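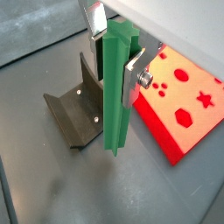
Green star, held between metal.

Home Kitchen Bathroom Laundry Workshop Ask us Search

Bathroom shelf tips: creams, brushes, soap ends and the marks they leave

Quick one this month, bit of everything. Mostly from the February postbag plus what I've been doing in my own bathroom cabinet, which was a disgrace.

Getting the last out of a tube

Flat tubes first. Lay it on the worktop, run the back of a butter knife from the crimped end up to the cap. Fold, peg, done. A bulldog clip holds better than a peg if the plastic's springy.

When that gives up, scissors. Cut across the middle, not near the top, then the two halves push back together like a lid. Squeeze the cut end a bit so it goes inside the other. Use it up within the week, cream skins over once the air's at it. Hand cream lasts better than face cream like this. Suncream I wouldn't bother, if it's that low buy a new one.

Pump bottles: the straw never reaches the corners. Unscrew, stand the bottle upside down in a mug overnight, scrape with a thin spatula. The long silicone ones sold for jam jars are spot on. Mine is a Duta, had it years, gone a bit yellow, still bends.

Jars

Clean hands or a little spoon. I keep a salt spoon in with the face cream and wash it when I do the cups. Lid threads get clogged, wipe them with a damp bit of kitchen roll or the lid starts sitting crooked and then it dries out from one side.

Write the month you opened it on the bottom. Pencil rubs off, biro won't take, laundry marker is what you want. The little open-jar symbol with a number and an M is how many months it's meant to be good for after opening. Smells odd, gone watery, changed colour: bin it whatever the number says.

Don't keep creams on the windowsill. Or on the radiator shelf, as Roswitha Prantl did (her letter, last page, a whole pot of cold cream turned to oil and down the back of the pipes). Bedroom drawer is better than the bathroom if you've got one going spare.

Make-up brushes

Once a week for foundation, once a month for powder if it's only you using them.

Lukewarm water, a drop of plain shampoo in the palm, swirl. Bristles pointing DOWN the whole time. Water getting up into the metal collar loosens the glue and that's when they start shedding on your face. Rinse till clear, press in a towel, never wring. Pinch back into shape. Dry flat with the heads hanging over the edge of the worktop so air gets all round.

Not in a mug, standing up. Same glue problem.

Sponges: squeeze under the tap with a bit of bar soap, keep going, it takes longer than you'd think. If it's got black specks inside or it tears, out it goes. Don't put it away damp in a zip bag.

Chia-hao Ho wrote in to say he does his stage brushes in a colander, so any loose bits don't go down the plughole. Tried it. Good. Line it with a square of muslin for the small ones.

Soap ends

I save them in a jam jar with the lid off. When there's a decent handful, grate on the coarse side (an old grater, it'll taste of lavender for ever). Then:

Weigh the gratings. Half that weight in water. Bowl over a pan of barely simmering water, stir now and agin, don't beat it, you'll get froth. When it looks like lumpy porridge spoon it into a mould, bang the mould on the table to knock the air out. Leave four weeks somewhere airy, turning when you remember.

Yoghurt pots do as moulds. So do bits of milk carton. Grease very lightly with cooking oil. Freezer for an hour if it won't let go.

Don't mix strong scents. Pine and rose is horrible, I can vouch.

Too much faff? Foot of an old pair of tights, soap ends in, knot, hang off the outside tap. Gardener's soap. Scrubs as well as washes.

Soap dish going to mush: elastic bands round the dish, bar sits on top, drips through. Wipe underneath on cleaning day.

Marks on towels and collars

Foundation, the oily sort: washing-up liquid, dry, straight on the mark before any water. Work in with a finger, ten minutes, rinse from the back with warm water. Then wash as normal. Don't tumble it till you're sure it's gone, the heat sets it.

Powder: shake, blow, bit of sticky tape dabbed on. Do not rub. Rubbing is how it gets in.

Lipstick: scrape off what's sitting on top with a blunt knife, then washing-up liquid as above. Second go if needed. On wool or silk leave well alone and take it in.

Fake tan on sheets: cold water first, as soon as you spot it, then a soak with ordinary bio powder. Old marks, you may only get it paler. Dark sheets the night you put it on, is my advice.

Nail varnish on the carpet: let it dry, snip the tips of the pile if it's only a drop. Remover on a cotton bud second, and try it behind the door before, some carpets melt. Acetone on anything shiny or plastic, no.

Mascara: micellar water on a cotton pad, surprisingly. Hannelore Hofstetter's tip and a good one.

Tweezers and nail scissors

Tweezers not gripping? Fold a bit of fine emery paper, rough sides out, close the tweezers on it and draw it through a few times. Wipe with surgical spirit. Check them against the light, tips should meet flat.

Scissors stiff at the pivot, one drop of oil, open and shut, wipe off. Don't leave them in a wet washbag. Rust spots come off with a scouring pad and a dab of toothpaste, white not gel.

Travel bottles

Cling film over the neck before you screw the cap on. Don't fill to the top. Squeeze a little air out. Label both sides, shampoo and body lotion look the same at six in the morning and I've had lotion in my hair at a wedding.

Mechthild Holzer asks where to get the small glass ones with droppers. Chemist, ask at the counter, they often have empties for pence. Boil the glass but not the rubber tops, thsoe just want hot soapy water and a good dry.

Next month, limescale, and Duarte Rebelo's way with shower curtains.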